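Garment Folding Area -- Monthly Inspection Checklist
Site: Brultden Clothing Reuse, back room
Period: October
Inspected by: Shobha Raju
Second check: Birger Haugen
Result: Pass with comments (four items open)

Marks used: OK / Comment / Fix needed

SECTION A -- FLOOR AND ACCESS

A1. Walkway from door to folding table clear. OK
A2. No cords across the walkway. Comment
Extension cord for the Plustov steamer was run along the wall and taped. Tape is lifting near the door. Ashwin Kartha to re-tape before Friday.
A3. Floor dry and swept. OK
A4. Fire exit unlocked during working hours. OK
A5. Extinguisher tag current. Fix needed
Tag is present but the last signature can't be read. Birger has called the service company.

SECTION B -- TABLE AND COVER

B1. Table stands level, does not rock. OK
B2. Cover free of holes, pins and loose threads. OK
Lint was heavy along the window side on the first visit. Brushed off and checked again the same afternoon.
B3. Cover reaches over the edge of the table. OK
B4. No tools or cups left on the cover. OK

SECTION C -- HARDWARE ON GARMENTS

Jeans are the main item this month, 187 pairs logged. Check each pair for sharp or loose metal before it is folded. Run a gloved hand along the waistband first, then the pocket corners.

C1. Shank button firm, no sharp rim. OK
C2. Rivets flat, none lifting. Comment
Two pairs had a rivet with a raised edge. Both went to the mending bin. Please don't hammer these flat at the table -- it marks the top.
C3. Belt loops stitched at both ends. OK
C4. Pockets emptied and felt from the outside. Comment
Over 8 pairs came through with something still in a pocket, mostly coins and paper, one with a safety pin (open). Anitha Unnithan has asked intake to turn pockets out before anything reaches this room.
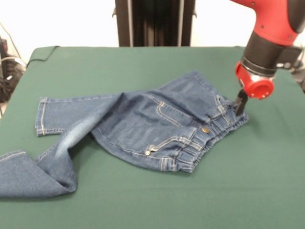
Items C1 to C3. Jeans seat side up on the green cover, with button, one rivet and two belt loops showing.

C5. Hem and cuff stitching whole. OK
C6. Tags with staples removed. Fix needed
Staples found in the sweepings twice. Switch to the string tags, Chowdary type, once the current box is used up. Tatsuya Yagi has the order form.

SECTION D -- LAYING OUT AND FOLDING

D1. One garment on the table at a time. OK
D2. Waist to the right, legs to the left. OK
This was mixed last month and the piles came out uneven. Staff now lay them the same way.
D3. Legs pulled straight before the first fold. Comment
Depends on who is on shift. Stretch denim bunches at the knee and people tend to fold over it. Smooth from the seat down to the cuff, both legs.
D4. Finished stack no higher than 7 pairs. OK
D5. Stacks moved to the shelf by the end of the shift, not left overnight. OK
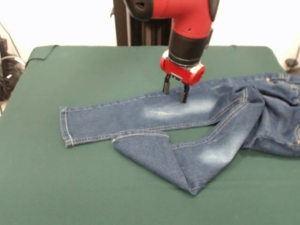

Item D2. Stretch jeans laid waist right, legs left.

SECTION E -- LIGHT, AIR AND PEOPLE

E1. Light over the table good enough to see stitching. OK
E2. Window opens and stays open. Fix needed
Stay arm is bent. It is being held with a wedge, and the wedge falls out. New arm needed.
E3. Gloves in three sizes at the station. Comment
Small is out. Panda brand fits best, the other kind splits at the thumb.
E4. First aid box stocked. Fix needed
No small bandages left. Shobha will bring a pack from the front desk.
E5. Anti-fatigue mat flat, corners not curling. OK

OPEN ITEMS
A5 extinguisher tag -- Birger
C6 staples -- Tatsuya
E2 window stay -- Ashwin
E4 bandages -- Shobha

Comments marked above but not listed here will be looked at on the next round. Copy to Anitha, original in the folder by the door.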